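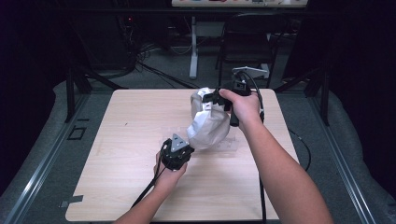
Kistine Community Pantry - where we've got to since June
6 October 2022

Hi all at the Janssen Fund,

You asked for something short and readable this time, so I'm writing it the way I'd tell you over coffee. The short version is that the pantry is open three days a week, the cold room works (finally!), and we still have most of the delivery money left.

The cold room

When I last wrote, in June, we had a concrete pad and a lot of hope. The unit from Skesell came five weeks late and with the wrong door, hinged on the side that faces the wall, so you could open it just wide enough to put your arm in. They swapped it at no charge but it cost us most of July. It has been running since the second week of August and holds its temperature even on delivery mornings when the door is open half the time. I did spend more on shelving than I said I would. The cheap ones bowed under potatoes.

Having it means we can say yes to milk, eggs and greens, and the farms out toward Bramirano have started calling us instead of the other way around. One of them sent so much chard in September that I was giving it to people in line at the bank.

Bagging

We used to hand everybody the same bag and hope for the best. Now people tick a sheet with what they eat and what they don't, and we pack from that. It's slower, I won't pretend it isn't, but much less food comes back to us or ends up on the wall outside. Dry goods and bread go in paper, anything that might drip goes in plastic, and we ask folks to bring both back if they're still in decent shape (about half do, which is better than I expected). Our bag order is down to 1000 a quarter and I'd like to get it lower.

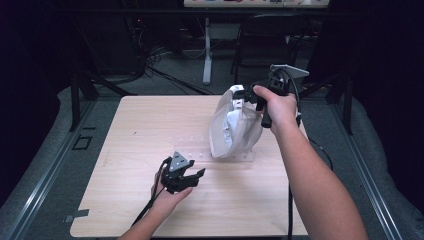
Home deliveries

This is the part that's behind. The plan was 100 households by now and we're nowhere near it - the van failed inspection in August and the repair shop had it for most of a month. We kept the list going with private cars, but that only works for the streets close in. The van is back and the Skesell Road route starts up again next week. I've moved the rest of the delivery budget into the winter quarter, and I hope that's okay with you. If it isn't, please call me before I sign the fuel card agreement.

Money

There's one item I need a yes or no on. The power bill for the cold room is running 300 dollars a month over what I guessed. I can cover it through December from what we saved on the floor, which didn't need replacing after all, only sanding. After that I can't, so it will be in the January request.

The full spreadsheet is attached, with the shelving on its own line so you don't have to hunt for it. Come by on a delivery morning if you can, we start at seven and there's always soup!

14 shares
3 comments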